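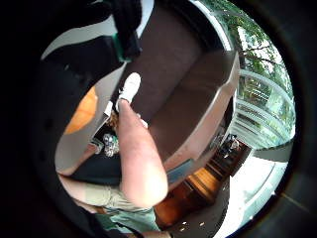 The Frei Cure

Eamon Gallagher had paid two hundred dollars for the water, so it was going to work.

"You drink it before it gets light," he told me. "That's the whole thing. Before it gets light, on your feet, facing any way you like."

"Any way you like," I said.

"They used to say east. They dropped that."

I asked who had dropped it and he said the people in Grarkivov, and I let that go by, the way you let a bus go by that isn't yours. We were in his kitchen. The bottles stood along the counter with the labels turned out. FREI, they said, and under that, in smaller letters, From the Spring at Rernach. I had looked up Rernach. There was a town by that name, with a bus station and a cement works. I couldn't find a spring, but I couldn't find a law against one either.

Eamon's trouble was his hearing. He had lost most of the left ear over the winter and it had started in on the right. The doctor in Vorkton had said what doctors say, that he was seventy-one and had run a saw for 35 years, and had given him a folder about hearing aids. Eamon used the folder to level the washing machine.

"Sorcha Scanlon drank it for her knees," he said.

"And how are her knees?"

"What?"

"Her knees."

"She's up and down those stairs like a girl."

I knew Sorcha's stairs. There were four of them. But I had promised his daughter I would be kind about it, so I said that was good news for Sorcha, and he poured me a glass to try, although it was past noon and would do nothing for me at that hour. It tasted like water that has been kept in a car.

The man who sold it was named Lorcan Mac Giolla, and he came through Vorkton once a month in a clean gray van. I had met salesmen and I thought I knew what I'd be getting. I made a point of being at Eamon's on the day. It was 4 August 2021, and I know that because I wrote it down at the top of a page, along with my questions. I had nine questions. I used to teach high school chemistry, and I was looking forward to it.

Mac Giolla turned out to be a tired person in a short-sleeved shirt. He carried the case in on his shoulder, set it on the floor, and asked Eamon if he could use the bathroom. When he came back I had my page out.

"What's in it?" I said.

"Water."

"What else?"

"There's a sheet." He went out to the van and got me the sheet. Calcium, magnesium, a bit of iron. It was an ordinary sheet. You could have printed it for the tap.

"And this fixes his ear how?"

"I never said it would." He looked over at Eamon, who was slitting the tape on the case with a butter knife and hadn't heard any of this. "I've never told anybody it fixes anything. I drive it."

"He thinks it does."

"Lots of them do."

"And you take the money."

"I take the money to the office," said Mac Giolla. "They give me some back."

That left me with seven questions, and they were all written for a different man. I asked whether he drank it himself. He said he did for a while, when his wife was sick. He didn't say how she was now. I folded the page up and put it in my pocket.

Eamon wrote the check at the table. He wrote it slowly, with his tongue between his teeth, and asked Mac Giolla about the roads, and Mac Giolla told him about the roads in a good loud voice, turned a little so his mouth was in plain view. I noticed that. I had been coming to that house twice a week since February and I had never once thought to turn my face.

After the van had gone I told Eamon what the man had said. I thought he had a right to it. I said it loudly and I faced him.

"He says he never claimed it did anything."

"Well, he wouldn't," said Eamon. "He's only the driver."

"The sheet says it's water."

"What did you think it was?"

I said that I had thought it was water. He said then we were all agreed, and began putting the bottles up on the counter.

I called his daughter that night and gave her my report. She had wanted me to catch somebody, and I had wanted that too, and we were both a little flat. She asked if he was any better. I said no. I said he'd missed the phone twice while I was there and had answered a question about lunch with something about the gutters. She asked if he was any worse, and I had to think about that.

"He's up early," I said.

"He's what?"

"He gets up in the dark to drink it. Then he's up, so he walks down to the bridge. Enda Ó Néill has his dog out at that hour and they go around together."

"He hates Enda Ó Néill."

"He can't hear him," I said.

She laughed, and then she asked what it was costing, and I told her, and she stopped. We agreed that one of us would talk to him about the hearing aids again. We agreed it should be her.

I should say that I don't believe in the water. I didn't then and I don't now, and when Aidan Mac an tSaoi at the hardware store told me it had cleared up his psoriasis, I asked to see the elbow, and it looked like an elbow with psoriasis. I told him that. He said I should have seen it before. There's no arguing with before.

But the next time I went over I knocked and got no answer, and I went around the back, where the door was open. Eamon was at the sink rinsing out an empty. I came in and stood where he could see me, and waited until he had turned off the faucet.

"Is there one of those going?" I said, with my whole face.

"It's two in the afternoon," he said. "You'd be wasting it."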